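Music | Interviews

Qistina Pattinasarany on starting over with a cheaper guitar

October
By the music desk

Qistina Pattinasarany wrote most of her new album in a kitchen, between six and eight in the morning, on a nylon-string guitar that cost her 99 dollars. Her better guitar was in the shop at the time with a lifted bridge. When it came back she left it in the case.
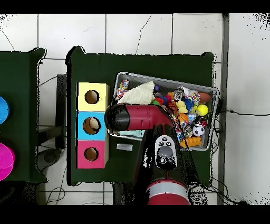 "I'd gotten used to the cheap one," she says. "It doesn't ring for very long, so you have to keep moving or there's a hole. A lot of the songs are faster than I would have made them. I'm not a fast writer, so that was new."

The album is called Hulau, and it is her fourth. The first two came out on Nullbridge, a small label that signed her when she was 22 and pressed 800 copies of her debut. She still has a box of them. The third she released herself, and she describes that year mostly in terms of the post office.

"I did all the mailing. I'd write a song title on the back of a customs form and then send the form off by mistake. There's one I never got back. I remember it had the word 'ladder' in it."

She returned to Nullbridge for this one. The terms are plain – they pay for the recording and she keeps her publishing – and the label didn't ask to hear demos. She sent them anyway, on a Tuesday, and got a two-word email the same night. She won't say what the two words were, only that they were enough to book the studio.

Recording took nine days. She played with Cheema, the trio that has backed her on the road for the past three years, and most of what's on the album is the four of them in one room. The drummer used brushes on all but two songs. There are no headphones on the live takes, and she sang into a microphone set up between the bass amp and a closed door.

"You can hear the bass in my vocal track, so you can't fix anything. If I sang a line flat, it's flat. We did 'Stiletti' eleven times. The one on the record is the second one. I could have had the afternoon off."

"Stiletti" is the longest song on the album and the one people have been asking her about. It's named for a street where she rented a room in her twenties, above a dry cleaner, and it goes through the other tenants one verse at a time. She has changed their names. One of them figured it out from the verse about the piano and wrote to her.

"He was fine with it. He said the piano was a quarter tone low and I'd made it sound nicer than it was. He also wanted to know if he was getting paid."

Her voice has dropped since the first album, and several of the old songs are now played a third lower. She had a bad winter two years ago when she lost the top of her range after a long cold, and she canceled a run of spring shows. Most of it came back. She stopped writing for the part that didn't.

"I used to put the highest note in the chorus because that's where you put it. Now the chorus is sometimes the lowest part of the song. People lean in, or they go to the bar. I've seen both."

The tour starts next month in rooms that hold 100 people or fewer. She asked for the small ones. Cheema will play all the dates except the first two, which she'll do alone, and she has been practicing the set standing up, something she hasn't done on stage in years.

She is bringing both guitars. The expensive one is for the older songs, which she says sound wrong on nylon – "like somebody else's songs, and not somebody I'd go see." The other one needs new tuning pegs before she leaves. She has been meaning to order them since August.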